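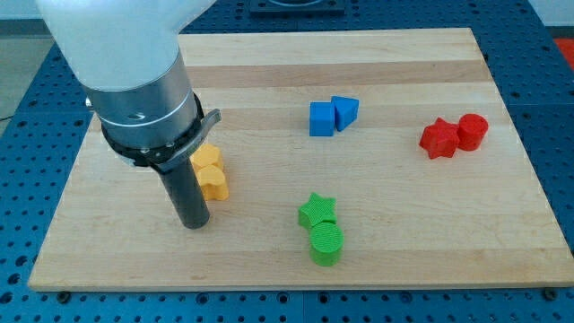
Mill certificates when buying through a stockholder

Ebuka Nwosu
We are a small fabrication shop and have always bought our plate and box section from a local stockholder, Hukstead. A new customer wants material certificates to 3.1 for everything on their job, which is more than 300 pieces cut from mixed stock. Hukstead say they can supply certs but want to charge per document, and for two of the plates they say the cert is "not traceable any more". Is that normal? And can I use a cert from another plate of the same grade and thickness if it was bought at the same time? Drawings have to be back to the customer on Monday.

Gunvor Kristiansen
No, you can't use a cert from another plate. The certificate goes with the heat number, and two plates of the same grade and thickness delivered on the same lorry can easily come from different heats, or even different mills. If the number stamped or painted on your plate doesn't match the paper, the paper is worth nothing for that plate.

A charge per document is common if you ask after delivery, as someone has to go and dig it out. Put "3.1 certs required" on the purchase order and most stockholders will send them with the delivery note for nothing. We buy from Lenz and have done it that way for 16 years.

For the two plates with no paper, look for the heat number on the plate itself before you cut anything. If you find it, ask Hukstead who they bought from, and the mill can often issue a copy. If the number has already been cut off, use those plates on another job and buy replacements. Also, when you cut a plate up, copy the number on to every piece including the offcut. A paint pen is fine unless the customer says hard stamp.

Folke Aasen
We had same problem in February with some angle. Had it tested at a lab in the end and the customer accepted the report, but ask yours first, ours took a week to answer. Not cheap either. Would try a different supplier tbh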